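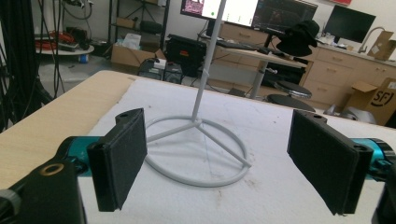

Filed under: Residents' Association – Minutes

Minutes of the July meeting, Flinunholm Courtyard Residents

Present: Kipchumba Barasa (chair), Kwok-wai Siu (minutes), residents of staircases A, B and D. Staircase C sent no person but gave written comments.

The meeting was opened at 6:40 p.m. in the ground floor room. The minutes of the previous meeting were approved with one correction: the gate on the Parnow Street side was repaired in May and not in April.

1. Bicycle storage

Kipchumba reported on the old boiler room. The building owner agrees that we use it for bicycles if we pay for the door and the lighting. Two offers were received. The company Pimon asks 954 for a steel door with a lock, fitting included. The company Lam asks 700, but this price is without the lock and without taking away the old door. Kwok-wai had called Lam in the afternoon and was told that the removal is extra, they could not say how much before a visit.

There was a long discussion. Staircase B preferred the cheaper offer. A resident of staircase D reminded that we had the same situation with the mailboxes, and the final bill was much higher than the first paper. Staircase C wrote that they support any door which closes by itself.

Decision: ask Lam for a full written price before the next meeting. If it does not come, we take Pimon. Five for, one against.

The question who gets a key was moved to the next meeting. Kipchumba asks that everybody who wants a place for a bicycle writes the name and apartment number on the sheet near the entrance. Scooters with a motor are not included for now.

2. Watering of the courtyard

The two young maples near the wall are not doing well. The leaves on the south one are brown at the ends. It was agreed that the trees get water in the evening, after 8 p.m., and that staircases A and B do it in the first half of the month and D in the second half. Staircase C will be asked.

The hose is too short to reach the second tree – at present people carry buckets. Kwok-wai will buy an extension and bring the receipt.

One resident wished to know if the flower boxes on the windows also belong to the association. They do not. Each household takes care of its own boxes, and please put a plate under them, as water comes down on the balconies below.

3. Noise in the evening

Two complaints were received about music in the courtyard after 10 p.m. The households in question were present and said that it was a birthday and that they had put a note on the door of staircase A only. It was agreed that such notes should be put on all four doors. No further action.

4. Money

The account stands at 600 after payment of the spring cleaning. The door can therefore not be paid from the account alone. Kipchumba proposed a single extra payment from each household. Several residents asked to see first the final price, and the proposal was not put to vote. It comes back together with item 1.

5. Other matters

The light on the second floor of staircase D goes off too early. Kwok-wai will write to the owner again.

A child's blue rain jacket was left on the bench and is now hanging inside staircase A.

The paper bins were full for most of June. Please fold the boxes flat.

The meeting was closed at 8:15 p.m. The next one is in September, same room. Points for the agenda can be given to Kipchumba Barasa or left in the mailbox of the association.

Minutes written by Kwok-wai Siu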